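She has been baking rye in the same kitchen in Giltdale for most of her working life, and she still talks about it as if she started last March. We sat by the back door with coffee and the heel of a loaf between us, and for a good while the tape has nothing on it but the two of us chewing.

"People are scared of rye," she said, brushing crumbs off her sleeve. "They think it has to be heavy and sour and sit in your stomach like a stone. My grandmother's wasn't like that at all! Hers was soft, and it kept for 5 days in a drawer, wrapped in a dish towel."

The starter she uses came from a neighbor when she first moved to Mahlangu Street, and she has fed it ever since (once, on a long drive, from a bag of flour in the glove compartment). She bakes about 100 loaves on a busy morning, with caraway in some and molasses in the dark ones, and she likes to be done before the school bus goes by. 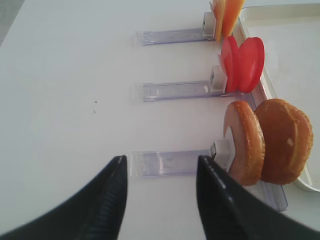
How long should a rye loaf rest before you cut into it?

"Overnight, if you can stand it. The middle is still setting when it comes out of the oven, and if you go at it warm you get a gummy knife and a sad sandwich. My kids never could wait, so I used to bake one extra and hide the rest."

She thinks home bakers worry too much about equipment. Her own favorite pan is dented on one side, and the knife she reaches for came from a yard sale. What she does fuss over is water, which she lets stand in a pitcher by the stove until the chill is off it.

I asked what she eats at the end of a shift, when she must be sick of the smell. She laughed and went to get the butter. "Toast," she said. "Two slices, and the crust if there's any left."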